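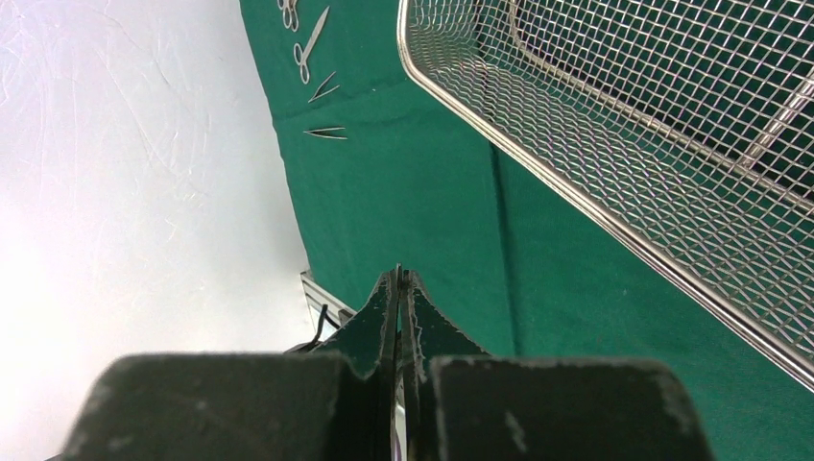

Instruments on the green drape, scissors furthest back.

Search this site Enter keywords Go

Posted in July by Asabe Balogun, 15:18

Laying out a practice table: drape creases and instrument order

I run the skills room at a small veterinary nursing college in Dunton. We have one practice table, 900 mm deep, which we cover with a reusable green drape before each session. Two problems.

First, the drape comes out of the store folded and keeps a crease down the middle. It is faint, but when students put small instruments down near it they tend to roll or settle at an angle. I have tried smoothing it by hand from the centre outwards and it makes little difference. The fabric is a smooth matte type, so there is not much grip to begin with.

Second, I can't find agreement on where the scissors should go. Our older handout puts them at the far edge with the rings pointing away from the user. The newer one puts them nearest the dominant hand. Students who have read both ask me which is right.

For training only, nothing here is used on patients. I would like a layout I can write down once and leave alone.

Rocío Chávez
Replied 16:03

Taking the crease first. It comes from storage, so treat it at storage. We had the same trouble at Holport and stopped folding our training drapes in half. They are now rolled on a cardboard tube, face inwards, and kept flat on a shelf. A drape that already has a set crease can be pressed with a warm iron through a cotton cloth if the care label allows ironing. Check the label before you do this, as some coated fabrics will mark or lose their finish. If ironing is excluded, spread the drape over the table the evening before and leave it. Most of the crease will drop out.

Do not pull the drape tight and clip it to get rid of a fold. The surface becomes slippery and the clips get in the way at the edges. Let it hang evenly on all sides. If you need more grip, put a folded hand towel under the drape where the instruments will lie — a thin one, or you make a slope.

On the scissors, both handouts can be used. They describe different people. The first suits an assistant standing opposite, who picks up by the rings and passes across. The second suits someone working alone. Decide which exercise you are teaching and state it at the top of the sheet. What matters for students is:

- all rings pointing the same way
- tips closed
- a clear gap between pieces, so that one can be lifted without touching its neighbour
- the same order at the start of every session

We draw the layout at full size on paper and keep it beside the table, not on it. Students set out from the drawing for the first 3 sessions and after that from memory. The instructor then compares the table with the drawing before anyone starts.

I would also keep the small pieces together in one area and leave the rest of the drape clear. Spreading them over the full width looks tidy but uses up the space where the work is done.

Parisi_bench
Replied 18:15

Agree about rolling. No opinion on scissors, we just put them wherever there is room.

One thing on washing. Ours went stiff from too much detergent and that made the creases worse. Half the dose and a second rinse sorted it out.

Asabe Balogun
Replied 18:40

Thank you both. The label permits a cool iron only, so I will try that on the oldest drape and roll the others. We mostly teach passing, so the far edge stays and I will withdraw the newer sheet until it says who it is for. Does anyone know what diameter of tube works? The ones I have from the print room are quite narrow and I don't want to swap one crease for several.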